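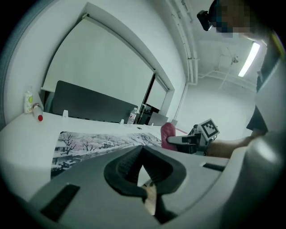
Do proximity alarms on haul trucks stop collisions underground?
They stop a few. Most of the time they make a noise, and whether anyone brakes depends on how many false alarms the driver has sat through that shift.

The companies selling them would put it differently. Vallthorpe, which supplies tag-based warning units to hard rock mines, says in its brochure that its system "gives every operator eyes in the back of the cab." Skirnerden, a zinc mine that fitted the units to its whole fleet in August, was held up at a trade show as proof. Near misses were down, the slide said. It didn't say who was reporting them.

I asked for the alarm logs. After two refusals I was given one month for one level of the mine. The units sounded 3918 times. Of those, the mine's own reviewers marked 591 as a real person or vehicle in the danger zone. The rest were put down to parked equipment, tags left on hooks, and signals bouncing off the walls near the crusher.

Drivers know this. Two of them told me they keep a rag over the speaker, and one said his supervisor had handed it to him.

Margarida Esteves spent 19 years underground, the last few as a shift boss at Fondwood, and now trains mine rescue crews. She isn't against the tags. She wants to know why they arrived at the same time as cuts to the traffic crew.

"They used to have a person at the ramp junction with a light," she says. "Now they have a beep. If you ask management, that's an upgrade."

Skirnerden says no safety jobs were lost and that the junction post was "absorbed into other duties." It would not say which ones.

There is a better version of this equipment. At Kanaujia, a smaller copper operation, the warning is tied to the brakes, so the truck slows whether or not the driver is listening. It costs more, and trucks stopping for a tag on a hook cost more again. The manager there admits production dipped for weeks while the crew moved hooks, redrew parking bays and argued about it. He has 1305 tags in use and a clerk who chases every one that goes missing.

Vallthorpe offers the braking link too, as an optional extra. Skirnerden didn't buy it. A spokesman told me it remains under review, and that he had no date for when the review would finish.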